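Tlapale coffee corner talk, speaker notes

OK, slow down here, people are still finding seats. Say hi to Brisa!

Start with the lids. I spent 31 days running the counter at Irkstead and I swear half my mornings went to lids (pause, let them laugh). Cups go upside down in the back, lids in front, white on one side and black on the other. You grab without looking up.

Ask the room: who keeps lids in a drawer? Then tell the Cirilo story, the short version.

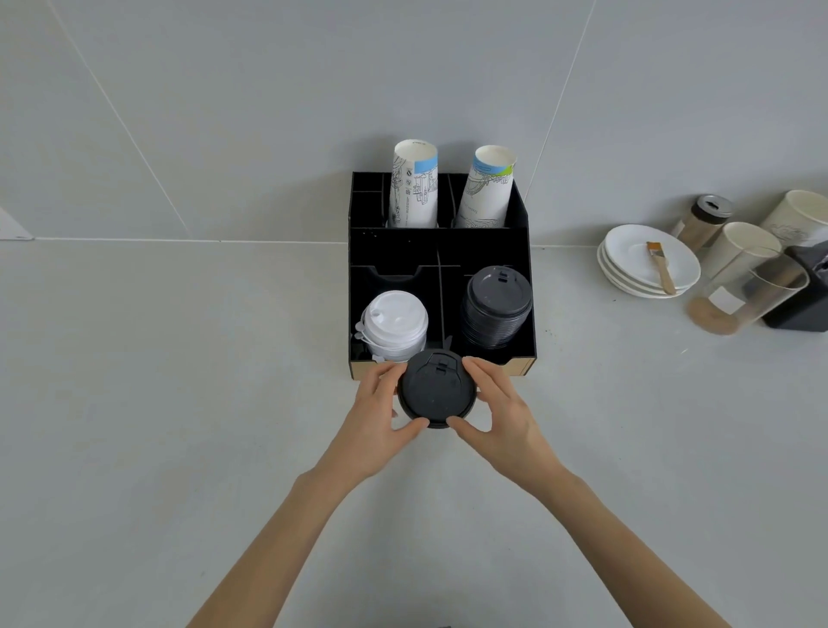

Next bit is pulling just one lid off a tall stack. Hold it by the sides, keep your fingers off the sip opening, and put the stack back straight before the next order, please!

Questions, then hand over to Leobardo.

Contact | © 2021 Tlapale | Back to top
4 comments · 74 shares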